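Building a practice board for a two-armed robot, and what to ignore in the guides

Most write-ups about home robot assembly show one clean take of a peg going into a hole. I don't trust them. A single good take tells you that it can happen, and you can get there with a crooked board and a lot of patience. If you want to know whether your setup is any good, build a board you can repeat a test on, then write down the misses.

I share a workshop, and our board has been through three layouts since February. This is the one I'd start with now.

What you need

A large flat white board
A dark table, or a dark cloth with no wrinkles
Plates with holes and slots, and pegs to match
One gear with a hub
A marker for outlines

Step 1. Kill the background

Hang something black behind the table. We use a plain curtain. The Pendden guide says lighting matters more than backdrop, and maybe it does in their room. In ours, the shelf behind the table cost us a whole evening of bad detections, and the curtain fixed it in ten minutes.

Step 2. Lay out the plates

Leave more space between fixtures than you think you need. Fingers are wide, and a hand that can reach a hole in free space may not fit between two plates. Try every position with the arms powered and moving slowly before you fasten anything down.

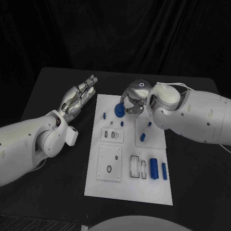

Print your parts in one strong color. Gert Botha, who wrote the Coetzee board files I began with, suggests a different color for each part. I tried it and saw no gain, though I'd be glad to see his numbers. Keep the plates white and let the parts stand out.

Step 3. Set the clearances

Don't believe the tolerance printed on a download page. Print one peg and one hole on your own machine and push them together by hand. If you have to force it, the robot will shove the plate sideways and you'll blame the software. Sand or reprint.

Step 4. Start with the gear

It has a rim to hold and it's big enough to see from a distance. Small pegs come later. Run the grasp 100 times without trying to place anything. We got 63 good ones on the first round with the stock Iltel settings, which is a long way from the demo clip. Slowing the approach helped. Changing the grip force did very little.
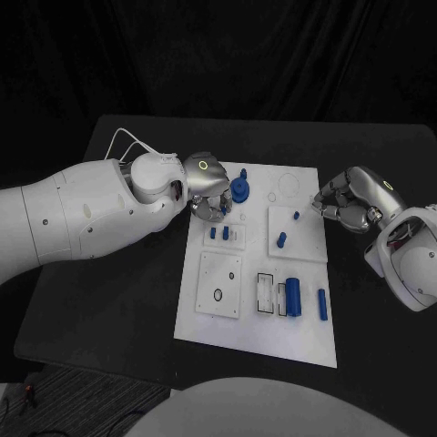 Both hands over the board, with the blue gear standing near the top.

Step 5. Add the second arm

Do this only when one arm is boring to watch. Two arms need a rule about who moves first, and Odow's default rule is too hopeful for my taste. I made the left arm wait until the right one had stopped completely. It's slow. It also ended the knocks.

Step 6. Log everything

After nearly 200 runs you'll have opinions, and some of them will be wrong. Use a plain text file: part, plate, hit or miss, and what you changed. If you changed two things at once, throw that batch out and run it again.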